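Fita: frequently asked questions

Most of these come out of the inbox, a few from people at gigs, and a couple are things I wish somebody would ask. I've tidied the wording but I haven't made any of them up. If yours isn't here, the contact form still works, and I read everything even when I'm slow.

Who or what is Fita?

Me, on my own, in a room with too many cables. I make slow electronic music, mostly from worn tape, a small organ and whatever I've recorded out of the window that month. It gets filed under ambient, sometimes drone, and once (in a shop in Leeds, to my great joy) under "Easy". I started using the name when I needed something to write on a cassette and the label was very narrow.

How do you say it?

FEE-ta. It's "tape" in Portuguese, more or less, as in ribbon or tape. I don't speak Portuguese beyond ordering lunch, but I'd seen the word on the spine of a second-hand reel and liked the look of it. Fighter, Fitter and Feta have all appeared on posters. I kept the Feta one.

What is Trasex?

Trasex is the label I run for my own records and, now and then, for friends' records. Yes, I know what it looks like in a search bar. It was a typing error on a dispatch note years ago and by the time I'd thought better of it there were stickers. If your work filter blocks the shop page, try it from your phone, or write to me and I'll sort your order by email.

Where should I start?

Try Mandagi. It's the most recent full album and the friendliest thing I've done. Six tracks, all built from the same organ recording, with the shortest at the front so you can decide early whether it's for you. If you like the last piece best, go backwards from there to the older tapes, which are longer and murkier. If you like the opener best, the Nokov EP is probably your next stop, as it has something close to a beat on two of the tracks.

Is it true that Mandagi is one recording?

Near enough! The organ part was played once, in a single long evening, straight to a reel that had already been used for something else. Everything you hear comes from that reel. I slowed it down, copied it to cassette, copied the cassette, left one of the copies on a radiator, and then spent most of a year choosing which bits of damage I liked. There's no synth on it at all, though I've had a very nice review praising the synths and I didn't write in.

The birds on the third track are from the reel too. The window was open.

What about Nokov?

Nokov was made much faster, over one June, when I was fed up with everything taking a year. I gave myself a rule that no piece could be touched after the day it was started. You can tell. There's a cough on the second track, and the fourth stops when the kettle goes. I'm fonder of it than I expected to be, and people who don't care for the rest of my stuff often like that one, so perhaps there's a lesson there that I'm ignoring.

What do you record with?

A two-track reel machine, a pair of cassette decks, a cheap mixer with one dead channel, and a laptop at the very end for putting things in order. The microphones are ordinary. I used to give full kit lists and then I'd get emails from people who had bought the same deck and were cross that it didn't sound the same. Mine doesn't sound the same from one month to the next, and the belts have a lot to do with it.
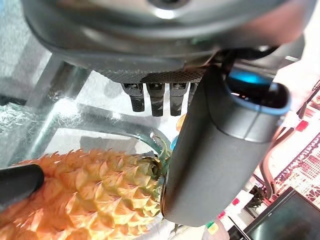
If you're starting out, please don't spend a lot. Get any deck that plays at a fairly steady speed, clean the heads with a cotton bud and the proper fluid, and buy blank tapes in small batches until you find a sort you like. I learned more from one bad deck and a stack of car boot sale cassettes than from anything I've bought since. Charity shops are good for small organs, too, if you can carry one home. I've done it on a bus.

Why is it so quiet?

Because I like it quiet, and because I don't squash the level at the end. Turn it up a bit until you can hear the hiss comfortably and that's the right volume. On small phone speakers you'll lose most of the low notes and be left with something like a fridge. Headphones are fine. A pair of old speakers in the next room is best of all, if you've got a next room.

There's a crackle on my copy. Is it faulty?

It might be, but have a listen to the download first (there's a code in every physical copy). If the crackle's in the same place on both, then I'm afraid I put it there. If it's only on your record or tape, write to me with the order number and I'll post another. The loud thump near the end of side A on Mandagi is meant to be there. It's the organ lid.

How many copies are there?

It varies. Mandagi was pressed in an edition of 571, which is a silly number and came about through a mixture of extra sleeves and rejected discs. The tapes are much smaller runs, dubbed at home in real time. I don't number them by hand any more, as my sevens look like ones and it caused an argument between two collectors that I got copied into.

Will you repress the early tapes?

Not on tape. A few of the masters won't go round another time without shedding, and I'd sooner leave them alone. They're all on the download page in the best transfers I could get, and you can pay what you want for those. Please don't give silly money for second-hand copies. The music's the same and your download won't have my fingerprints on the case.

Do you play live?

A handful of times a year, usually in churches, libraries and the back rooms of record shops. I play sitting down, quite low to the floor, and it's perfectly all right to lie down too. Sets are one unbroken piece, so if you need to leave halfway, just go, I honestly won't mind. I don't do the album tracks live. I bring loops cut for that room and see how they get on with it. Stone floors are wonderful. Carpet is a struggle.

The earliest shows went on at 2000 sharp and I've stuck with that wherever the venue will let me. So if a listing says doors 1930 and music 2000, it really does mean 2000! I'm not being grand about it, I've generally got a train to catch.

Can I bring children to a gig?

Please do, if the venue's happy. Small ones tend to fall asleep, which I take as a compliment. It's not loud, but there are some very low notes, so perhaps don't sit them next to the speaker.

Can I use your music in my film, podcast or yoga class?

Yoga class, yes, go ahead, and tell me how it went. Student films and non-paying podcasts are nearly always fine, but ask first, tell me which track and how much of it you want, and put Fita in the credits. Anything with a budget needs a proper licence, which goes through the label address. I don't license to adverts. I did once consider it for a mattress and then had a bad night's sleep.

Do you take demos at Trasex?

Sometimes. I put out very little by other people and it takes me ages to reply, so don't hang about waiting for me if someone else is keen. Send a link, not an attachment, with two or three tracks at most. I don't need a biography. I do like to know what you made it with and where you were sitting. If it's finished and it has a bit of air in it, I'll listen properly, at least twice.

Do you do remixes?

I've done a few for friends, and they've all come back three times as long as the original with the drums missing. If that sounds good to you, get in touch.

How long does postage take?

I pack orders twice a week and walk them down to the post office. Within the UK they usually turn up in under a week. Abroad is anyone's guess, and you may have to pay customs charges at your end, which I can't do anything about. Records go out with the disc outside the inner sleeve, so it doesn't split the seam on the way. A few people have asked if that's a mistake. Just slide it back in.

Is there a mailing list?

Yes, it's at the bottom of the home page. I write when there's a new record or a run of gigs and otherwise leave you be. If you reply to one it comes straight to me.

What's next?

I've got a long piece for two organs on the go, one of them slightly flat, and I can't yet tell whether it's an album side or a whole album. There's also a box of reels from a house clearance that I haven't played yet. I've cleaned the heads and bought more splicing tape, and I'll put something on the mailing list when there's something worth hearing.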